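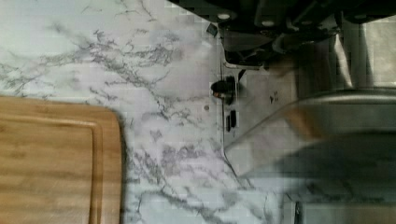
About Meltdale Kitchen School

Hi, and welcome! I'm the person who runs Meltdale, which makes me the teacher, the dishwasher, the one who answers the email and the one who wipes down the counter at ten at night. If you've signed up for a class you've already had a message from me (sorry about the exclamation marks). If you haven't, pull up a stool and I'll tell you what we do.

Meltdale is a small cooking school for people who want to eat well at home without making a production out of it. We teach breakfasts, lunches, toast and everything that goes on toast, soups, sheet-pan suppers, and a whole lot of cutting things up. No foam, no tweezers. I love a fancy restaurant meal as much as the next person, but I don't want to make one on a Wednesday after work, and I'm guessing you don't either.

How it started

I used to teach out of my own apartment on Lennox Street, in a kitchen where the oven door couldn't open all the way unless you moved the trash can into the hall. Four students was a crowd. We'd make grilled cheese and tomato soup and everybody would eat standing up, with somebody always wedged in by the fridge saying excuse me. It was a terrible setup and I had the best time. The name comes from those evenings, by the way – a student said we ought to call the place after the cheese, and I'd been looking at a list of made-up town names for some reason, and there you go.

When the ground floor of the old Hodell building came up for rent I went to see it on my lunch break and signed that same week. It had been a picture framer's shop. There was no sink. My contractor stood in the middle of the room and asked me where I wanted the water, and I had to admit I'd been thinking mostly about tile.

The counter

So let me talk about the counter, as everyone asks about it. It's white with gray marble veining, and I picked it over a very sensible speckled brown that would have hidden every crumb known to man. I have never been sorry. On a pale counter you can see what you're doing! You can see the flour you missed and the bit of onion skin that got away, and beginners get tidy very fast when they can see their own mess. I give a little speech on it in the first class, and by the second class people are passing the cloth around without me.

The bad side is that you can't fool anyone, me included. I go over it at closing time, get my coat on, look back, and find one more speck. Then the coat comes off again. 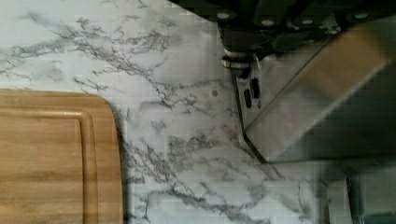
The counter and one corner of the big cutting board, where most of our classes begin.

You'll get to know that board well. It has a rounded corner I like (you bump a hip into enough square ones over the years) and a groove that runs inside the edge to catch the juice. Tomatoes, roast chicken, a ripe peach in summer – you want that groove. I tell people to put the board down first, before they get out a single ingredient, and build the rest of the meal around it. Clear board, clear head, my grandmother would have said, except that she did all her chopping in her hand over the pot with a paring knife and scared us half to death.

Board care gets its own ten minutes in the beginners' class. Hot water, a bit of soap, dry it right away, stand it on its side. Oil it when it looks thirsty. Never, ever the dishwasher. I've lost two good boards to well-meaning helpers and I still think of them.

What we teach

Our main course is called First Kitchen, and it costs $136 for the full run of evening classes, with all the food included. It's for people who have just moved out, or just moved in with someone, or just got tired of takeout. We start with knives and eggs and work up to a whole dinner for friends. You don't need to bring anything except an apron, and if you forget your apron I have a drawer of them, some uglier than others.

Then there's Small Appliance Suppers, which I thought would be a one-time thing and which now fills up faster than anything else on the calendar. It's $76. A lot of our students live in places with no real oven, so we cook the entire meal in a toaster oven, with the regular toaster pitching in. Roasted vegetables, little salmon fillets, baked apples, the best garlic bread you've ever had. I was a toaster oven snob for years. I'd like to take back everything I said, I use mine at home more than the big one now.

And there's Saturday Breakfast, $40, which is pretty much an excuse to hang out. We make granola, we make eggs three ways, we argue over how dark toast should be. Kids are welcome with a grown-up. There may be cartoon-covered cereal around too, and I won't hear a word against it.

How the room is set up

I keep things out where you can grab them. I know the magazines like a bare counter, but I've watched too many people open nine cabinets hunting for a spoon while their butter burned. So the containers stand in a row at the back, up against the blue-green tile (that's the tile I was thinking of when I should have been thinking of water). The wooden spoon lives in its wooden cup. The toaster and toaster oven keep each other company off to one side, and the serving tray is over on the other, and the middle belongs to the board.
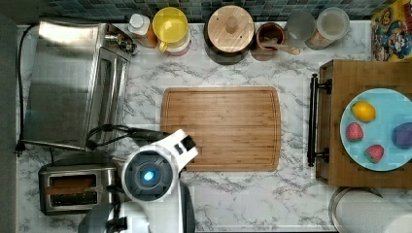
I do rearrange things now and then when a class teaches me something. For a long while I had the spoons by the sink, and then a very polite group of retirees pointed out that they were crossing the room every time they needed to stir. They were right. If you see something in my kitchen that makes no sense to you, please say so! I'd much rather move a canister than have twelve people walk around it every week.

Clear containers get used up and dark ones get forgotten, so I try to put anything I want eaten soon in something see-through. That's a tip you can have for free.

Where the food comes from

Our flour and oats come from Rindavard, a little mill that delivers on its own schedule and leaves the sacks wherever it feels like. Vegetables depend on the season and on what looked good that morning, so the recipe sheet you get may have a few things crossed out in pen. We can work around most allergies if you tell me when you sign up. We do have nuts and wheat in the kitchen at all times, so if yours is serious please write first and we'll talk it over.

Visiting

We're in the Hodell building, at number 126, with the door on the side street. Ring the bell hard, it sticks. Street parking is free after six and there's a bike rack across the way. The kitchen is all on one level with a wide door, and I've got stools for anyone who would like to sit while they chop.

If you want to have a look around before you sign up for anything, email me and come by in the afternoon. I'm usually there putting things away, and I'll make you some toast.

Page last updated 2023-11-14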